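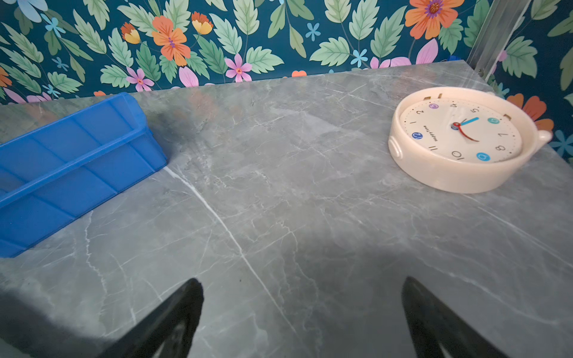 # utura-pick

Perception and grasp planning for small tabletop scenes, using wrist views only

Welcome, and thanks for stopping by! This repository holds the software side of Utura, our tabletop picking project. It has a segmentation model, a grasp proposer, a short-horizon planner, and a handful of scripts for looking at what the other three decided (we use those scripts far more than we ever expected to). If you came for the arm drivers, they live in the Durna repository, and you'll want that one installed first.

## What comes with it

The sample set has 1,062 wrist views from 136 episodes, with instance masks for household objects: clocks, crates, tissue packs and other things you'd find on a shelf at home. Of those episodes, 102 are for training and the rest are held out. Please keep them apart, because the walls and table repeat a lot between episodes and a random split by view will flatter your numbers.

The patterned walls are hard on segmentation, and we like them for that. Orange and pink flowers among green leaves on teal tempt the model into proposing objects where there is only wallpaper, and the pale veins in the tabletop can pull an edge detector away from the thing you care about. If you see masks floating up the wall, try `wall_prior: true` before you retrain anything.

## Running the planner

1. Start the Durna driver and wait for the joint states to settle. Then run `utura calibrate --wrist`, which writes the hand-eye transform to your config folder.

2. Run `utura perceive --show` and look over the masks. Both fingertips should be covered by the self-mask - if one isn't, its dark tip may come back as an object and the planner will try very earnestly to avoid it.

3. Run `utura propose --top 9` to get ranked grasps. Soft packs like the Vinda tissues lying flat on the marble go through the `deformable` profile, which lowers the closing force and prefers the short side of the wrapper.

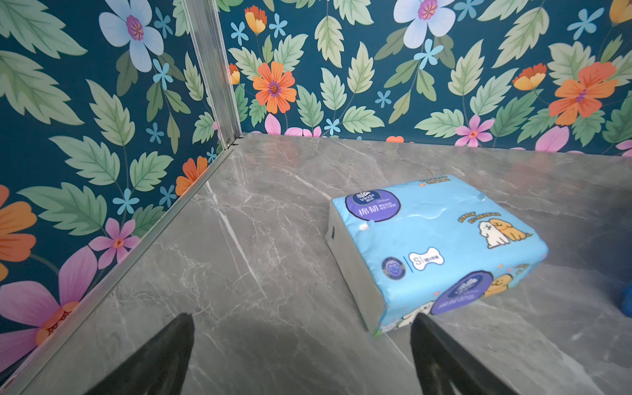

4. Run `utura plan --dry` and step through the path in the viewer. When you're happy with it, drop the flag and keep a hand near the stop button.

## Known issues

- Round objects with knobs or buttons on the rim sometimes get two masks. Merging them by hand in the Prornell label tool works fine for now.
- Objects only partly in view get low grasp scores, even when a small wrist move would bring them in. A look-around step was started in June and is still on its branch.
- Printed faces and logos can be split off from the wrapper they're printed on. Raising `merge_iou` a little helps.

Bug reports are very welcome, and a saved episode attached to one is even better.

© Swanepoel Robotics | Contact the maintainers | Last updated 22 September 2026 | Back to top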